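Contents > Part Two: Surfaces > Chapter 8

Previous chapter Next chapter Glossary Index

Chapter 8
Stone in the Kitchen and Bathroom

A family choosing a worktop will usually look at the colour first and the price second. The person who has to fit it looks at other things: how heavy the slab is, where the joints will fall, whether the cupboards underneath are level, and what the surface will have to put up with once the room is in use. This chapter deals with stone and stone-effect surfaces from the fitter's side. It assumes you have read Chapter 7, on measuring and templates.

Three groups of material are covered. Natural stone is cut from a block and includes granite, marble, slate and limestone. Engineered stone is made from crushed mineral bound with resin. Stone-effect surfaces have a printed or moulded pattern over some other core, such as chipboard or porcelain. A customer may use the word "marble" for any of the three, so ask to see a sample before you quote.

8.1 Veining and colour

Veins in marble are formed by impurities such as clay and iron oxides that were present in the original limestone, or by minerals that later filled cracks in the rock. Iron oxides give reds, pinks and browns. Red marbles are often crossed by paler lines, and where the lines meet and branch the stone can look as though it has been broken and put back together. In some cases it has been, by movement in the ground long before quarrying.

Strong veining affects the work in two ways. It can mark a line of weakness, which matters near a sink cut-out or a narrow return. It also makes joints easier to see, as the eye follows a line across the surface and stops where the line stops. Plain granite with a small, even grain hides a joint far better.

Dark reds also change a good deal with the light. A slab chosen in a bright showroom may look almost brown in a room with one small window, and next to white appliances it will seem darker still. Take the sample to the room and look at it in the morning and again with the lamps on.
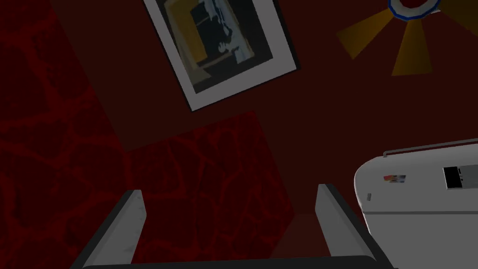

8.2 Weight and support

Natural stone is heavy. Granite weighs close to 3000 kilograms per cubic metre, and most marbles are only a little lighter. A long worktop should be carried on edge by enough people, never flat, because a slab held flat by its ends can snap under its own weight.

Check the cupboards before the stone arrives. Annick Gautier, who ran the Nowakowski workshop for many years, taught her apprentices to lay a straight edge along every run and pack any gap greater than 2 millimetres. Her rule is used in the exercises at the end of this chapter.

8.3 Sealing

Marble and limestone are porous and are marked by acids, including lemon juice, vinegar and many bathroom cleaners. A sealer slows down staining but does not stop acid from dulling the polish. Tell the customer this in writing.

Test the sealer on an offcut first and leave it overnight. Some sealers deepen the colour of red stone, and the change cannot easily be reversed.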